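The bin had come out of the old Flustier plant when it closed, and Barrett Begay had paid 20 dollars for it because he thought he might keep salt in it for the driveway. He never did. It sat in the back of the shop through two winters, and when his sister died in April he started putting her things in it.

They were small things. Most of what Corinne Crenshaw wanted to talk about on the phone was the furniture, and the car, and whether the house should be painted before it was listed. She had been his sister's neighbor for 47 years and she had opinions about the paint. Barrett let her talk. When she was done she said, "And there's the toys."

"What toys?"

"In the hall closet. For when the kids came over."

He drove up the next morning. The hall closet had a vacuum, a card table, and four cartons with NUTA TEA printed on the sides. The cartons were full of toys. He remembered some of them from when his own boys were little and spent August there. There were bath toys and sandbox toys and pieces of sets that had lost the rest of the set. He carried the cartons out to the truck and Corinne came across the grass in her slippers.

"You're not throwing those out," she said.

"I don't know what I'm doing with them."

"The Petchrat Street day care would take them, if they're clean."

"Then I'll clean them."

She looked in the top carton and moved a few things around with one finger. She said his sister used to wash them all in the kitchen sink on the last day of summer and lay them on towels down the length of the porch. It took the whole day. Corinne had helped her once and had not been asked back, and she said it was on account of how she rinsed.

He did it in the shop. He filled a bucket with warm water and dish soap and did one carton a night after supper. What was broken went in the trash. What was good but missing its mate went on the shelf over the bench, in case the mate showed up. What he couldn't decide on went in the bin.

By the third night he was down to the last carton and the bin had only a handful of things in it. 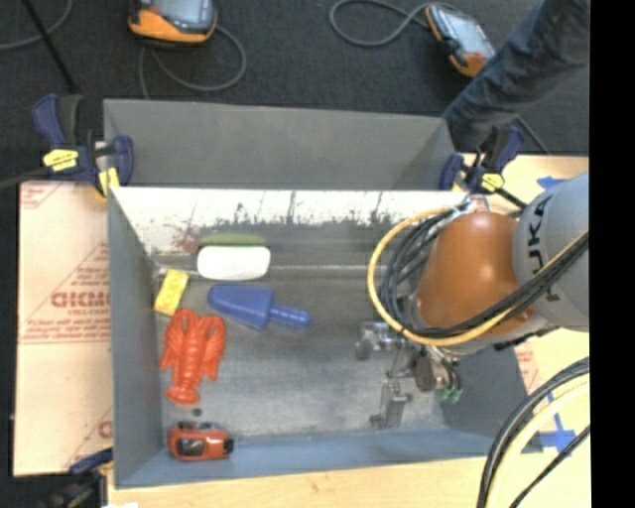 *The ones he couldn't decide on.*

The lobster was the trouble. His younger boy, Dale, had carried it everywhere the year he was five. He had taken it to the dentist. He had left it at a rest stop once and they had gone back for it, 8 miles each way, with the baby crying. Barrett had thought it was lost years ago. It must have stayed behind one August, and his sister had washed it with the rest and put it back in the closet.

The camera was his older boy's, or he thought so. He remembered being told to stand still in the yard while somebody took his picture with it. He had stood there with a rake. He had been tired and he had wanted to go in, and he had stood still anyway, and he was glad of that now.

He didn't know about the little yellow block. It could have come from anywhere. The blue one with the ridged handle he didn't know either, but he liked the way it fit in his hand, and he had picked it up and set it down again two nights running.

He called Dale around nine.

"I've got your lobster," he said.

There was a television going on the other end, and then it was off.

"Where was it?"

"Your aunt had it."

"Huh," Dale said. He didn't say anything for a bit. "Has it still got both claws?"

"Both of them."

"Could you mail it?"

Barrett said he could. He asked if Dale wanted anything else out of there, and Dale said no, just that, and then asked how the house was coming. Barrett told him about the paint. Corinne wanted a color called Brokora White and it looked to him like any other white.

After he hung up he went back out to the shop and found a box the right size. He wrapped the lobster in a dish towel from his sister's kitchen, a good one, and taped the box shut and wrote the address on it. Then he turned off the light over the bench and left the rest for tomorrow.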